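Speaker notes – "Putting Together the Bathroom Drawer"
Zondton Community Evening, August 2020

Welcome everyone in and let them find a chair. Thank the people at Barkon for the room, and say how glad I am to see so many familiar faces from the July talk on linen closets (wave if you went home and threw out a towel!).

Start with my own drawer. Tell them about the night I went looking for a new toothbrush for a guest and found 12 of them, all bought because I was sure we had run out. Pause here, people usually laugh because they have done the same.

Then the main idea – spares and everyday things should not live together. A brush still in its wrapper belongs with the spares, and it can stay wrapped until somebody needs it. The ones in use want to stand up, heads at the top, with air moving past them.

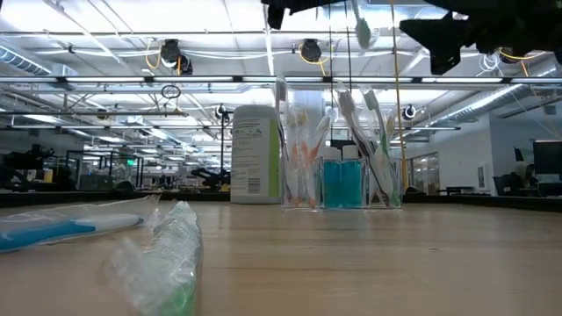

Go on to cups. I like a clear one, for the plain reason that I can see the bottom of it and know when it needs a wash. Don't pack it tight. If the handles are fanning out in every direction, get a second cup and split the family between them, and give each person a color while you're at it.

Small bottles of mouthwash are lovely for travel and for guests. Keep them in a row next to the cups, labels forward if they have them, and put tall containers at the back so they don't get knocked over by a sleepy elbow.

Ask who keeps a guest basket. Take two or three answers, no more, or we will be here until breakfast. Mention that the Ellanard group is collecting sealed brushes and has set its goal at 1000 – drop-off is by the coat rack.

Handouts: 100 copies, on the side table.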